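The Pemville Bequest

When Aunt Druretti died she left Lorcan Tully her good opinion, which he had not known he had, and a hearing problem, which he had. The money went to the choir at Cheetham.

"She thought you'd understand," said the lawyer, a Mr. Rostik, who had a cold and wanted lunch.

Lorcan said he did. He had driven 37 miles to Pemville in a borrowed jacket, and he felt that understanding was the least the jacket could do. The choir had 27 members and could not sing. He knew this because his aunt had made him attend every Easter, and had leaned over during the quiet parts to tell him so.

"Four thousand dollars," he said. "For what?"

"New robes."

"They'll sound the same."

"Pardon?" said Mr. Rostik, and blew his nose.

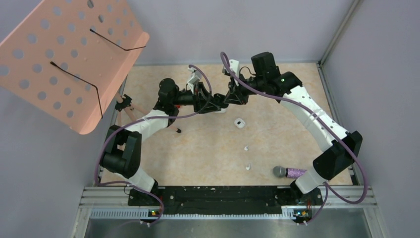
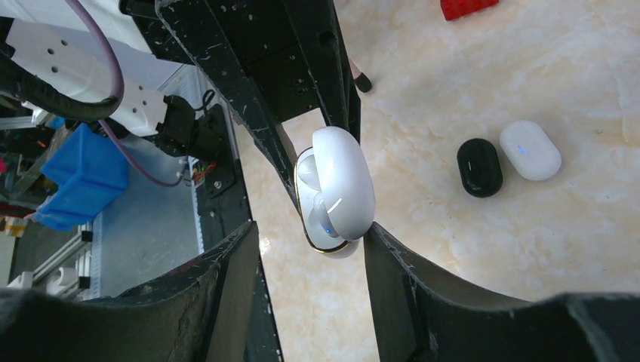

Second picture: a small white case, open.

He went to the September concert anyway. The robes were purple. The tenors came in early, the altos came in late, and a man in the back row seemed to be singing something else, possibly from a musical. Lorcan sat in his aunt's usual seat and turned his bad ear toward the stage.

During the quiet part he leaned over to the stranger beside him.

"Terrible, aren't they?" he whispered.

"My husband's the one in the back," she said.

He bought her a coffee afterward, and then, after some thought, one for the husband.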